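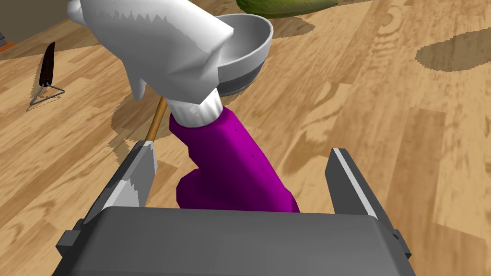

Ye-rin Jang keeps the equipment budget for Drundard, a company that runs kitchens for hospitals and care homes, and she wants to put two robot arms on the tray line by March of next year. She has not bought either one. What she has paid for so far is software time, which lets her team try grippers on a simulated kitchen before anyone signs for hardware. The objects in it are ordinary enough: a gray bowl, a knife, something purple and white between two open fingers, all of it on wood-grain planks. "We spent very little to get that far," she says. "It changed the order I'm buying things in."

Her first draft of the budget put the arms at the top and gave the grippers one line near the bottom. That has been turned around. The gripper is now chosen first, and the arm has to suit it.

"An arm is an arm, up to a point," Jang says. "You look at reach and payload and you're down to a short list in an afternoon. With the fingers you can lose a month. Do you want wide plates or narrow ones? Can you take them off and wash them? What does a spare set cost, and who stocks it?"

Hae-won Kwak, who builds the simulations, started with 73 object models and cut the list to 52 after talking to the kitchen staff. Some items were never going to be handled by a machine. Others were too close to each other to be worth a separate test.

"I had six ladles," Kwak says. "The cooks told me they use one."

Kwak is careful about what the results can be used for. The simulation is good for ruling out a finger shape that can't open wide enough, or a mounting height that makes the gripper come in at a bad angle. It says much less about friction, steam or a handle with grease on it. For those, the plan sets aside money to rent a gripper from a dealer, Clivum, and run it for two weeks on a bench in the test kitchen.

Jang had to argue for the rental. Iman Zaki, who approves capital spending, first wanted to put the same money toward the purchase. "I don't like paying for something and giving it back," Zaki says. "But she showed me what it would cost to replace the wrong gripper after installation, with the line down. I signed it."

The part of the plan that still worries Jang is everything that isn't a robot. Guarding, floor anchors, a new electrical drop and staff training come to more than the grippers do. She asked for 539 hours of staff time across the project and expects to be asked to trim it.

"People see a quote for an arm and think that's the number," she says. "Then you ask who is going to be standing next to it for the first three weeks, and what they're not doing while they stand there."

Her advice to other buyers is to get the service contract priced in writing before choosing a model — she was quoted one figure by phone and a higher one on paper. She also keeps a separate line for spare fingers and pads, which Zaki has agreed not to touch.

The bench rental comes next. The purchase request goes in after that, with the gripper on the first page.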